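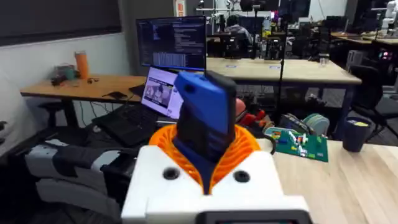 Section 4 describes how to connect the Trundmont player to a television or projector, register it with the Paltar screening service and prepare it for a first showing. The player should be placed on a firm, level surface before any lead is attached. Drinks must be kept clear of it: a tall bottle such as the orange one on the wooden desk can empty itself into the ventilation slots if it is knocked over. Cables should be laid out singly. When they are left in a tangle, as on the same desk, it is easy to pull the power lead while reaching for the audio lead.

Revised 16/09/2024. This section replaces the loose sheet supplied with earlier players.

## 4.1 Before you begin

Confirm that the following are at hand:

- the player and its power adapter
- one HDMI cable, no longer than necessary to reach the display
- the remote control, with batteries fitted
- the registration card, which carries the account number and a six-character code
- access to a wired or wireless network

Organizations that hold a group license should also have the name of their license holder. The player will ask for it once, during registration, and the entry must match the license exactly.

**Caution:** Use only the adapter supplied. Adapters from older Trundmont models fit the socket but deliver a different voltage.

## 4.2 Connecting the player

1. Switch off the display at its own power button.
2. Connect the HDMI cable to the port marked OUT on the player, then to any free HDMI input on the display.
3. If a separate sound system is used, connect it to the AUDIO port. Do not connect both the AUDIO port and the television's own sound output to the same amplifier.
4. Connect the network cable, if one is used. Wireless connection is covered in 4.3.
5. Connect the power adapter to the player and then to the wall outlet.
6. Switch on the display and select the input used in step 2.

The start screen appears within one minute. If the display reports that no signal is present, leave the player switched on and try a second HDMI input before changing the cable.
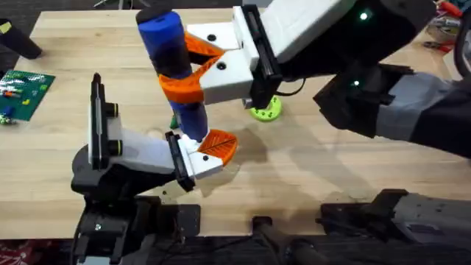

The condition of the player is shown by one indicator at the front right corner. Amber means that the player is starting, green means that it is ready, and red means that it has stopped and requires attention. The indicator is small, much like the two green status lights glowing on the dark arm at the upper right, and it should be left uncovered so that it can be read from the projection position. In a darkened hall the brightness may be reduced under Settings > Display > Indicator. It cannot be switched off entirely.

**Note:** A red indicator during the first start usually means that the adapter is not fully seated. Disconnect it at the wall, press the plug firmly into the player and begin again at step 5.

## 4.3 Registering with Paltar

1. On the start screen, select **Register this player**.
2. Choose a wired or wireless network. For a wireless network, enter the password with the remote control and select **Join**.
3. Enter the account number from the registration card.
4. Enter the six-character code. The letter O is not used in these codes; any round character is a zero.
5. Confirm the name of the license holder, where this applies.
6. Wait for the message **Player registered**. Do not switch off the player while the progress bar is visible.

Registration opens the standard catalog, which holds 598 feature films, documentaries and television specials. Titles in the Skála collection of restored films are listed in the catalog but remain locked until the collection is added to the account. Requests to add it are made through the account page and are normally completed by the next working day.

A player may be registered to one account only. To move it to another account, follow the release procedure in Section 9 first. A player that has been reset without being released will still be refused by the new account.
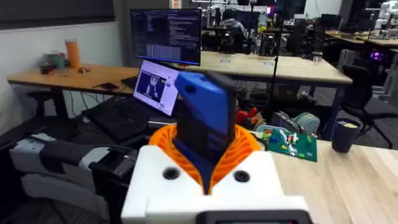
Where several players are used in one building, each should be given a name of its own at this stage, for instance the name of the room. Names may contain up to 50 characters, including spaces, and can be changed later without affecting bookings. The name is shown on the booking screen, on printed schedules and in the message sent to the license holder before each showing.

**Caution:** Two players with the same name on one account will both accept the same booking. The film then downloads twice, and both downloads are charged.

## 4.4 Choosing and booking a title

Bookings may be made from the player or from a computer. The computer is recommended for a season of films, as dates can be entered together and the full notes for each title can be read.

1. Sign in to the Paltar account page.
2. Select **Catalog** and search by title, director, performer or running time.
3. Open the title page and check the language, subtitles and age rating.
4. Select **Book**, then the player, the date and the starting time.
5. Select **Confirm**. A booking reference is issued and should be noted.

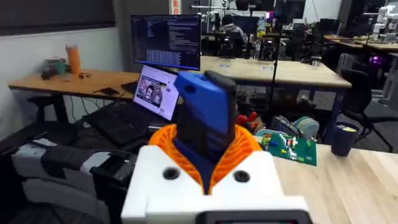

Each title page carries a still from the film, a short summary and the conditions of hire. On a wide screen the still stands to the left and the text runs beside it, the same arrangement as on the white web page open on the laptop, where two faces are at the left and dark lines of text are next to them. On a phone the still moves to the top and the conditions of hire are placed behind a link marked **Terms**. They apply in full whether or not the link has been opened.

A long documentary or a reunion special may be divided into parts. The booking covers all parts, and the player inserts an interval between them — five minutes unless another length is chosen. The longest single program in the standard catalog runs 178 minutes and has no division. An interval may be placed in it by hand, as described in Section 6.

## 4.5 Test showing

A test showing should be carried out before the first public event.

1. Select **Test reel** on the start screen.
2. Check that all four corner marks are visible on the display. If any is missing, adjust the picture size on the display itself.
3. Listen for the spoken announcements from the left and right speakers. If they are reversed, exchange the two speaker leads at the amplifier.
4. Check that the subtitles can be read from the back row.
5. Press **Stop** and wait for the start screen.

The test reel is not counted as a showing and may be played as often as required.

**Note:** Motion smoothing on many televisions gives older films an unnatural appearance. It should be switched off in the television's own menu before the test reel is played.

Faults found during the test should be reported to the Pristelton support desk, marked for the attention of Girish Tomar, with the serial number of the player and any code shown on the display. Code 137 indicates that the film has downloaded but the license has not been confirmed. It can usually be cleared by selecting **Account > Refresh license** and restarting the player.

Continue to Section 5 for captions and audio description.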